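4.2 Closing the loop on the scale reading

The planner described in Section 4.1 treats weighing as a single step with a yes or no outcome, and for a long time we were quite happy with that. It was only when we moved from pouring blocks and caps to pouring dried beans that the weakness of this choice became plain to us. A block is either in the bowl or out of it, but a portion of beans can be wrong by any amount, and the policy has to decide, over and over, whether to tip the scoop a little further or to bring it back level. We therefore split the skill in two. Lendik, our low-level controller, keeps both arms moving smoothly and holds the scoop at the commanded tilt, while a slower module, which we call Skiditz, looks after the amount and tells Lendik when to stop.

The two arms share the scoop during the transfer. One gripper holds the handle and the other meets the scoop at its cup end, and the tilt is then solved as a joint motion of both wrists over the bowl (Figure 2). We tried one-armed pouring first, and readers who would like a simpler setup may well want to start there, but in our hands the handle tended to rotate between the fingers as the load shifted, and the tilt angle that Lendik believed in drifted away from the real one. 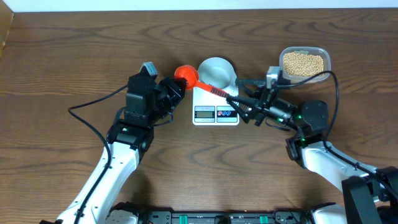
Figure 2. Two-arm handling of the measuring scoop above the kitchen scale, head camera. The bean container is at the upper right.

Skiditz runs at 2 Hz, much slower than the arm loop, and we found no benefit in hurrying it along. Kitchen scales take a moment to settle, and a faster reader mostly gives you a larger pile of numbers that disagree with one another. At each tick the module picks whichever camera has the clearest view of the display, crops it, turns the crop upright, and passes it to a small digit reader trained on 2141 labeled crops. A reading is accepted only if two ticks in a row agree. When they disagree, Lendik is asked to hold the present tilt, and the arms simply wait, which looks a bit timid on video but has saved us a good deal of sweeping up.

The wrist cameras deserve a kind word in this connection. From the head camera the display is small and quite often washed out by the room lights, and we had planned at first to rely on it alone. Once the arms have moved back from the bowl, a wrist view gives the digit reader much more to work with, even when the scale sits at an odd angle to the camera.
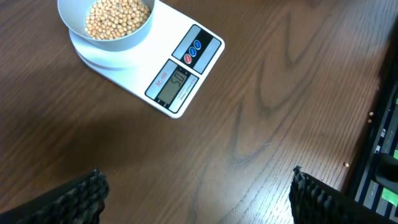 Figure 3. Wrist camera view of the scale display, reading 50, with the bowl of beans on the platform.

Rotation turned out to be the harder part of the reading problem. Seven-segment digits are unforgiving when they are upside down: a 2 stays a 2, a 6 becomes a 9, and the reader will report either with great confidence. We now estimate the angle of the scale body first, using the row of buttons beside the display as a landmark, and only then look at the digits. The same routine is used in the Hamdan and Stumska task sets without any change, apart from the crop size.

Training of the full policy used 1000 recorded transfers, of which we held back 70 for tuning the stop rule. The stop rule itself is deliberately plain. Skiditz keeps a running estimate of how much weight arrives per degree of tilt, and it asks Lendik to level the scoop once the expected next increment would carry the reading past the target. Beans already sliding toward the lip of the scoop are not modeled separately, and we return to the resulting overshoot in Section 5.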